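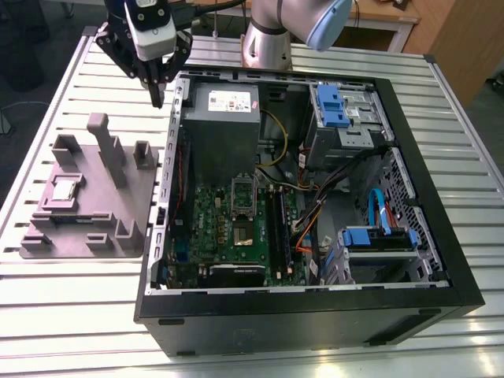
To: storage list
Date: 31 Jul 2022
Subject: Re: Checksum mismatches after moving Comus to the second-hand tower

> The old Comus box finally went, so I moved both disks into a
> second-hand desktop tower and brought it up with the same install.
> It boots and serves files. The nightly compare against the Hotevholm
> copy was clean for a while and then started reporting mismatches.
> Last night it listed 2,894 files. Most of them are scans that have not
> been touched since they were made. The disks pass their own long
> self-test. Is this a dying disk, or has Lengyel lost its index again?
> I am tempted to run it with --repair and let it sort itself out.

Please don't run --repair yet. In Lengyel it treats the local side as correct and pushes it outwards. If the local side is the one at fault, you will overwrite the good copy at Hotevholm with bad data, and the index will be updated to match. Stop the nightly job as well until you know which side is wrong.

The self-test tells you less than it seems to. It is run by the drive, on the drive, and checks that the sectors can be read back without an error. It does not exercise the cable, the controller, the memory or the processor. A file can be read perfectly from the platter and be damaged by the time it reaches the checksum routine. The drive will report good health throughout.

First find out whether the errors are stable. Take one large file from the list, copy the path, and checksum it several times with the cache dropped before each run. If the answer is the same every time and differs from Hotevholm, the data on the disk is wrong. If the answer changes between runs, the data may well be fine and the damage is happening on the way up. You need to drop the cache, otherwise the later runs read the copy already held in memory and will agree with the first whatever the disk is doing.

If the answer changes, test the memory before anything else. Use a bootable tester, not one that runs under the operating system, and leave it going overnight. A single pass proves little. I had a machine that was clean for 13 passes and then failed on the same address twice. If you find errors, take out one module, repeat, then swap. Try each module in a slot that is known to work, as a bad slot looks exactly like a bad module. Check also whether the firmware has set the memory to a faster profile than the modules are rated for. Second-hand desktops often arrive with whatever settings the last owner left in place, and clearing the firmware settings costs you only a minute and the clock.

If the memory is clean, look at the interface error counter in the SMART output. It is the one for CRC errors. It never goes back to zero, so the absolute value is of no use; write it down, read a few hundred gigabytes, and see whether it has risen. A rising count points to the cable or the connector. In fairness, those errors are normally caught and retried, so on their own they cause slowness and log noise more often than bad data. Replace the cable anyway.

The other thing I would look at is power. You don't say what supply is in the tower. Older ones can sag when both disks seek together, and a splitter in the disk power lead makes it worse. If you have an Imitz enclosure or similar with its own supply, put one disk in that and repeat the checksum test. It separates the two cases quickly.

Now the other branch. If the checksums are stable but wrong, compare one bad file with the Hotevholm copy byte by byte:

cmp -l local.tif remote.tif | head

Differences of a single bit, scattered thinly, suggest memory at the time the file was written. A whole block of zeros suggests a write that never reached the disk. If the files are of different lengths, suspect the copy job. Scans that have not been touched should not show any of these unless something rewrote them, so check whether you ran a defragment or a rebalance after the move. That would read every file into the new machine's memory and write it back.

I would not rule out the index. Lengyel 2 changed how it stores modification times, and an index made by the earlier version can report false mismatches on files over 18 months old. The log line says "stale" and not "differ" in that case. It is easy to miss, as both are added to the same total. Look for the word in last night's log before you open the case.

Whichever it is, mount the Hotevholm copy read-only for now. If you can find a spare disk, take a plain copy of it on a different machine. I would also keep the old Comus memory and board for the moment, if they have not already gone for scrap.

Post the log lines for two or three of the files, and the before and after values of the CRC counter. The exact model of board would help too, with the firmware version.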